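This site uses cookies to remember your settings. Accept | Manage preferences

Soft fingers for a gripper: what I'd do again

I've been building hand-held grippers with a shared workshop group since May, and bags are what taught me the most! Boxes are easy. A thin crumpled plastic bag just folds up and slides away if the fingers are too stiff or too shiny, so most of these tips come from fighting with bags (and losing, a lot).

Start with the pads. I went through 70 test strips of different stuff before settling on a fine mesh on the inside of each finger. It grabs thin plastic way better than smooth rubber did, and you can rinse it under the tap with a drop of dish soap. Let it dry overnight before you glue anything.

Curve the fingers toward each other so they make a rounded opening. Straight ones pinched only at the tips for me, and a bag would swing around like a flag.

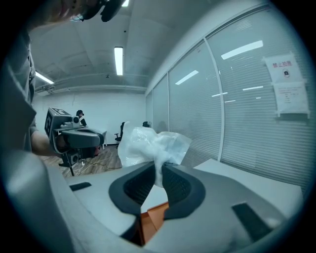

Rajkumari Rathore wrote in to say that mesh pads are great until they get dusty, and that she now wipes hers with a strip of packing tape every 200 grabs or so she forgets completely. She also thinks I squeeze too hard. Fair enough, I've loosened my springs a turn and it does feel nicer in the hand.

More bits and pieces:

Print the fingers lying on their side. My first pair split along the layers the same evening.

Tie your cables up before you start walking around with the thing. I use old bread ties, and the Ursu clips from the hardware drawer are good too.

Keep a practice box by the bench: grocery bags, a sock, a sponge, something hard with corners. Squash the bags up differently each time or you'll get good at exactly one bag.

Write the spring setting on masking tape and stick it to the handle. I still haven't found my note from the Skemport build.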